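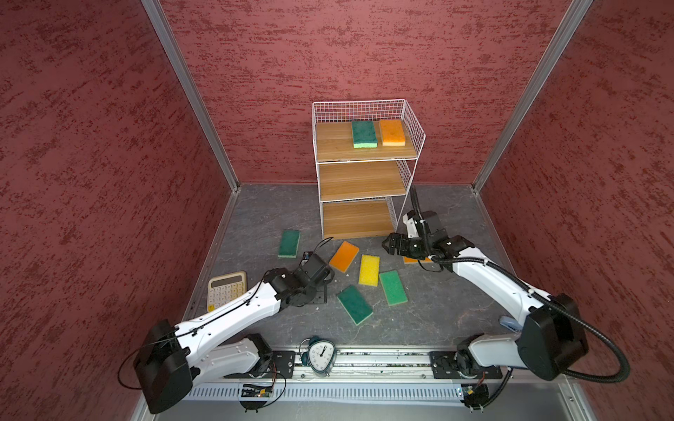
**Automation in Practice, course notes: the visit to Drusmont**

These notes are for the students who come with us on Friday, and also for those who cannot come and must still write the short report. Please read them before the visit. We meet at the side door of the Gretar building at 8 in the morning. The demonstration begins a little later, but we need time to sign in.

**1. The task in the demonstration**

The task is called Mutiso by the people in the laboratory. Two arms work from the same rail and have to tidy sponges into a small wire shelf with wooden boards. It sounds like an easy job. For a child it is easy. For the machine there are several separate problems inside it:

- to decide which sponge to take first
- to decide which arm should take it
- to close the fingers enough to hold a soft thing, but without pressing it flat
- to bring it between the shelf boards without touching the wire
- to let go, and come out again by the same way

The sponges are green, orange and yellow, and they lie at different angles. Look also at the things which do not belong to the task, such as the calculator on the floor of the cell and the alarm clock on the rail. An arm that tidies must also know what to leave alone.

**2. Words you will hear**

*Workcell*: the space in which the robot works, often with walls.
*Gripper*: the "hand" at the end of the arm.
*Reach*: how far the gripper can go from its base.
*Occlusion*: when one thing hides another. A sponge under a gripper is a good case. Ask yourself from which side a camera could still find it.
*Episode*: one complete try, from the start position to the end.

**3. What to observe**

We will watch 11 episodes, each of them roughly two minutes long. Do not try to write everything. Choose one arm and follow it. Note when it waits, and whether you think it waits for the other arm. If a sponge falls, write down at which moment: at the grasp, during the carrying, or at the shelf. In last term's reports many students wrote only "it failed", and from this we can learn very little.

After the break there is a talk on Ungate, the software which gives the arms permission to enter the shared middle area. You may ask questions there. Please keep them for the end.

**4. The report**

One page, to be handed in within 15 days. Drawings by hand are welcome. Students who were not at the visit answer the same points from the recording, and should say so in the first line.

Bring a pen which works and flat shoes. Bags stay in the corridor.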